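Notebook, return-to-play testing, Stulluvow athletics
February, entry started 7:40 a.m.

Second look at the Lodeck jump mats. The pitch from Kuster is that a player coming back from a knee repair can be cleared once the bad leg gets within a set margin of the good one on a single-leg hop. I have never liked this. The good leg has been sitting on a couch for months too, so you are comparing one weak leg with another and calling it even.

Pulled all 432 hops from the fall squad. Threw out 59. Most of those were double landings, and a few had no body weight entered, so the mat software filled in a default and carried on as if nothing was wrong. That default is 100 kg. Our lightest midfielder came out looking like she had lost most of her jump overnight. Whoever exports next: check the weight column first.

What is left looks tidy, which bothers me. Left-right difference shrinks week by week for nearly everyone in the rehab group, but it shrinks for the healthy players as well. That smells like practice to me. They learn the hop. I would want to see the same thing from a test they can't rehearse before I told a coach anything.

Coach wants a yes or no on the two returning defenders before the Flusumach game. My answer for now is that the mats don't give us a yes or no. They jumped fine. They also jumped fine the week before one of them limped out of a cutting drill, and the sheet for that day says "green."

Mat 2 still reads low against mat 1. Swapped cables, same result. Swapped the mats left for right and the low reading followed the mat, so it is the mat and not the floor — I had been blaming the floor since preseason, sorry to the floor. Kuster says it is inside tolerance. Asked for the tolerance in writing. Got a brochure.
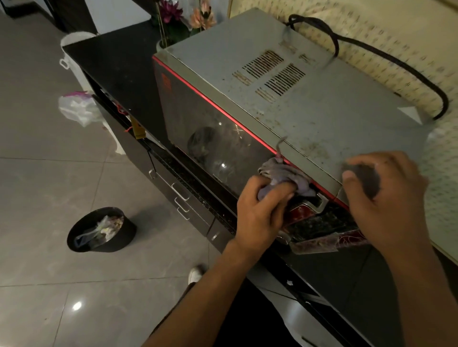

Microwave, top and door. Two cloths going.

To do:
Rerun the healthy group with no practice hops and a fresh order of legs.
Get preseason numbers for the two defenders, if anyone kept them. The old sheets may be in the gray binder.
Tape over the "cleared" light on the display so players stop reading it before we do.
Send mat 2 back or stop using it. No more averaging the two mats together, please — I found three sheets where that was done.

4:15 p.m. Found one of the defenders' preseason sheets. Right leg only. Left column blank, no initials.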